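Stellholm Releases Wususine 2, a Navigation Planner for Indoor Service Robots

Thu 1 April

Stellholm today released Wususine 2, the second major version of its planning and perception software for mobile robots that work inside homes, hotels and care facilities. The release adds a small-room mode for bathrooms, utility rooms and entryways, and a new test tool that lets developers run a planner against simulated rooms before it is loaded on a machine.

Small rooms are hard on planners. Fixtures stand close to the walls, and a route that looks short on a map may leave a robot with no good place to turn. Wususine 2 treats the floor as the first thing to be solved. It marks the area a robot can drive on, then adds fixtures and furniture as separate objects, each with its own clearance setting.

The test library that ships with the software includes furnished interiors such as the bathroom below. 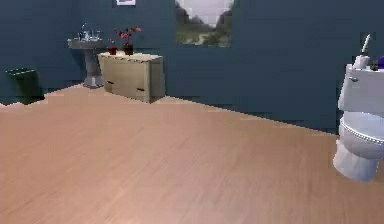 Simulated bathroom with pedestal sink, low cabinet and toilet on a wood floor.

Developers can set a start point and a goal in any room, run the planner, and replay the result one step at a time. Each run is saved with the map, the planned path and the camera views, so that a failed run can be sent to a colleague and repeated with the same settings. The library holds more than 400 room layouts at release. A batch of 100 runs can be started with a single command.

"Our customers were spending days moving a robot in and out of real bathrooms to find one bad turn," said Leif Lund, head of planning software at Stellholm. "They can now find most of those turns at a desk and save the real room for the final checks."

The perception module has also been reworked to deal with views that contain little detail. A plain wall seen at close range gives a camera few features to track, and earlier versions could lose their position there. Wususine 2 uses the line between floor and wall as a reference and keeps shadows separate from obstacles in its map. Views like the following one, with a toilet at one side and bare wall across most of the image, are part of the standard test set.
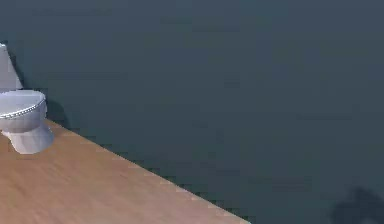 Availability and Support

Wususine 2 is available now to current license holders at no extra charge. New users can request a trial that covers 10 room layouts and the full replay tool. Connectors for the Zaltach motion controller are included. Support for Jayawardena mobile bases is planned for August.

Projects made with the first version can be opened in Wususine 2, but clearance settings need to be entered again. A migration guide is included in the download.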